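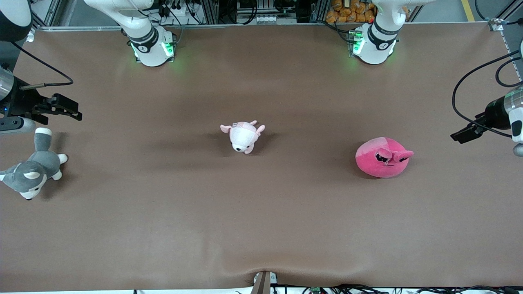

The number I had come to argue with was printed on a sheet of paper by the door: 1,809 demonstrations, one policy, any soft object. It's the "any" I didn't like. I have written up enough lab visits to know that a claim of that size usually rests on a short list of objects, and the only way to learn how short is to stand next to the table and ask. At Drotov the table is wide and covered in smooth light brown paper, with a white arm at either side and two black jaws on the end of each. A husky, a small pale pink animal and a round hot-pink thing with a grumpy face were on the paper, well spaced out, nothing touching anything else. I wrote "well spaced out" in my notebook and underlined it, and most of my questions for the next few hours came from that line.

Drotov is a small research outfit in a business park outside Travby, a town you reach by a slow train and then a bus that waits for the train if the driver feels like it. The lab opens its doors twice a year, once in the fall and once in December, and I went to the fall one on 13th October. You sign a form, you get a sticker, and a group of visitors is walked past the machine shop, the kitchen and a corridor of posters before anyone lets you near a robot. The coffee is good. The posters are too small to read from where the guide stops.

The method has a name, Skála, and the short version goes like this. A person drives the two arms by hand through a set of lighter, smaller handles, picking up toys and moving them. The system records what the cameras saw and what the person did. Then a model is trained on all of it to produce the next stretch of motion from the current camera views. None of that is new, and the people presenting said so without being asked, which I'll put in their favor.

What they say is new is how the training data is weighted. In ordinary practice, every recorded demonstration counts the same, so a slow, fumbling pickup teaches the model as much as a clean one. Skála scores short pieces of each recording by how much they changed the situation, and leans on those. The moment when the jaws close on an ear and the ear gives way gets a lot of weight. The long glide across an empty stretch of table gets very little. The claimed result is that you need fewer demonstrations to get to the same success rate, and that the policy copes better with things that squash.

I like the idea. I've watched enough policies hover over an object for half a minute, copying the hesitation of whoever was driving, to believe that too much of the data is dead time. But liking an idea and believing a bar chart are two separate jobs.

The bar chart was shown in a side room before the live part. It had two bars, the old way and the Skála way, and the Skála bar was a good deal taller. I asked how many trials stood behind each bar. The answer was 31. I asked whether the same person had laid out the toys for both sets. Yes. I asked whether that person knew which policy was about to run. There was a pause, and then yes again.

That matters more than it may sound. A plush toy can be set down in a friendly way or an unfriendly one. Put a round toy with its ears pointing at the jaws and there's something to pinch. Turn it so only the smooth dome faces the arm, and two parallel jaws have to open wide and squeeze the whole body. I don't think anyone at Drotov cheated. I think a person who has spent months hoping for a result will set a toy down kindly without noticing, and the fix costs nothing: have a colleague draw positions from a list and run the two policies in mixed order. I said so. They wrote it down, or wrote something down.

Then the live part. We stood behind a strip of tape and were asked not to lean. The task was to pick up a named toy and put it in a bin that the presenter set out on the paper, and the visitors could choose the toy. Somebody picked the small pale pink one and the arm took it by the body on the first try, lifted, carried and let go. Polite clapping. Somebody picked the husky, which was lying on its side, and this was better to watch. The jaws came down, closed on not much, opened, shifted over and closed again on something that held. That second attempt is the kind of thing the weighting is supposed to teach, and I would have paid for a closer look at it.

The grumpy one went badly. The jaws pushed it. It rolled a little, the arm followed, and the jaws pushed it again, until it was far enough over that the other arm took an interest and both of them stopped. The presenter reset it by hand and it worked the next time. Fair enough, these things happen in front of visitors. But the reset was not mentioned when the demo was summed up for us at the end, and I wondered how resets are handled in the 31. I asked. A reset counts as a failure "unless it's clearly a hardware thing." I asked who decides what is clearly a hardware thing. The same person who lays out the toys.

I asked next if I could move the toys together. My thinking was simple. Anyone who has ever cleaned up after a child knows soft toys come in heaps. They overlap, they hide each other's faces, and you pull one out and two others come with it. If the method really puts its weight on the moments of contact, a heap is where it should shine. I was allowed one try. I pushed the husky up against the grumpy one and laid the little pink one across the gap.

The arms did very little. One came down, stopped well above the pile, went up and came down again. It did this for long enough that people started to look at their phones. I was told that heaps are "out of distribution," and I accept that, but then the sheet by the door should say so.

To be fair to Drotov, there was a second result that I found much harder to pick at, and it had no bar chart. They had taken the same recordings and trained with 7 different random seeds, once with the weighting and once without. Without it, the seeds disagreed with each other all over the place, with good runs and hopeless ones from identical data. With it, they bunched together. All of those curves were on one plot, drawn thin, nothing averaged away. I trust a plot like that a great deal more than two fat bars. If I had written the sheet by the door I would have led with it, because a method that makes training less of a lottery is useful even if the average barely moves. Several groups I've visited run a handful of seeds and show you the best one.

I also asked about the objects used in training. The recordings had been made with a larger collection of plush toys, kept in bags in a storeroom that we walked past and didn't go into. When I asked which of the toys on the demo table had been in the training set, the reply was that the small pink one hadn't. It had been picked up without trouble, and I'm happy to count that as a point for them. One small soft toy among many small soft toys is a modest kind of new, though. I would like to see a sock. I'd like to see a bread roll, a sponge, a bag half full of rice. "Soft object" covers a lot of ground, and plush has the great advantage of having fur and limbs that forgive a bad grasp.

The talk after lunch was about Rustum, the next stage, where the scoring of each piece of recording will be learned instead of worked out from a formula. There were slides and no results. My worry here is that the formula is the part I can check. It's two lines long, it was on the wall, and I could follow it well enough to ask where it might go wrong. (It rewards anything that changes the situation, and knocking a toy off the table changes the situation a great deal. They filter for that by hand at present.) A learned score will be harder to question, and the evidence so far isn't strong enough that I'd want to make it harder to question. The answer I got was that the formula has stopped improving things. That may be true. I asked if there was a plot, and it will be in the paper.

Some practical notes for anyone thinking of the December date. Book early, the group is kept small. Wear something warm, the robot hall is chilly and you stand still for long stretches. Bring your own object and ask before the demo starts, as the presenters were more relaxed about odd requests early on than they were by the end. Bags go in the lockers, and the lockers want a coin. The walk from the bus stop has no sidewalk for the last part.

I have asked Drotov for three things: the trial videos in full with the resets left in, the list of toys used for training and for testing, and a repeat of the comparison with someone else laying out the table. The first two were promised by email. On the third I was told they would think about it. If the videos arrive before the next open day I'll go through all of them and post the counts here, whichever way they come out.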